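Kindcombe Investors Board > Small Caps and AIM > Oltier interim results, how are they getting to that margin?

gritbin
Posts: 711

Interims came out at 7 this morning. Headline is revenue up 11 per cent and a gross margin 4 points better than the same half last year. The shares opened up and then gave it all back by ten, so I assume other people have read as far as note 6.

Note 6 says that development costs on the new controller are now capitalised from the "design approval" stage. Last year's accounts had it as "customer acceptance". That moves a lot of engineering wages off the income statement and on to the balance sheet. Has anyone worked out how much of the improvement is left if you put it back?

halfcrown_pete

You can't put it back into gross margin. Engineering wages were in admin expenses, at least in the last annual report. Capitalising them helps operating profit and does nothing for gross. The two are separate questions.

gritbin

Check the segment note. From last year the application engineers sit in cost of sales, and they are the ones doing the controller work. The R&D department proper is in admin. So part of it hits gross and part of it doesn't, and they don't give the split.

halfcrown_pete

Fair enough on the application engineers, I had missed that. I still think mix explains more of it. Service and spares grew faster than new equipment, and spares always carried the better margin.

tallyman
Location: the wrong side of the Birero placing

I hold both Oltier and Birero, so read this with that in mind. The number I look at is cash. Operating cash flow before working capital was flat. If the margin gain were all mix, it should have turned up there. It did turn up in the profit line and then went out again under "additions to intangible assets", one page further on.

Receivables are the other thing. Payment terms with the larger customers are meant to be 30 days. Work out debtor days from the half-year balance sheet and you get nowhere near that, even allowing for a busy last month.
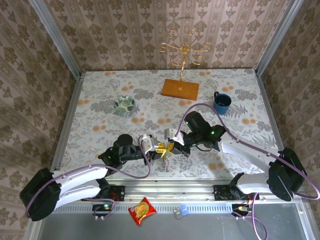
Two-arm cell with patterned cloth and wallpaper

ludd_ite

Debtor days on a half-year balance sheet are close to useless for a company that ships most of its kit in June. You are dividing a peak balance by average sales. Every seasonal equipment maker looks bad on that sum. Treloar looked dreadful on it for years and collected the lot.

tallyman

Treloar invoiced on delivery. Oltier recognises revenue over time on anything it calls an integrated project, so part of the balance is contract assets that haven't been invoiced at all. It isn't the same sum. Contract assets are in the receivables note, second table, and they have grown faster than sales.

ludd_ite

Growing faster than sales is what happens when you start more projects. They would shrink if the order book were running off. I would be more worried by that.

quarterday

Does anyone know if the auditors look at the interims? The policy change seems a big thing to slip into a half-year statement.

halfcrown_pete

Interims are unaudited. There is a review statement at the back of some companies' interims, but I can't find one in this document. The full-year audit will have to take a view on whether it is a change in policy or a change in estimate. If it is policy they should restate the comparatives. They haven't restated, so management must be calling it an estimate.

gritbin

Which brings me back to the first post. With no restated comparative, the 4 points compares two different bases and the text of the statement doesn't say so. I am not claiming anything improper. I would like the figure.

tallyman

There is a webcast for private shareholders on Wednesday, and questions can be sent in beforehand through the investor page. I have asked for (a) wages capitalised in the half, split between cost of sales and admin, and (b) an ageing table for contract assets. If two or three others send the same thing it is harder to skip.

ludd_ite

Will send (a). I don't agree that (b) tells you much, but no harm in having it.

quarterday

Sent both. The form cuts you off after a few lines, so keep it short.

halfcrown_pete

I have asked for gross margin on spares and new equipment separately. They used to publish it and stopped two years ago. Still holding, not adding before the webcast.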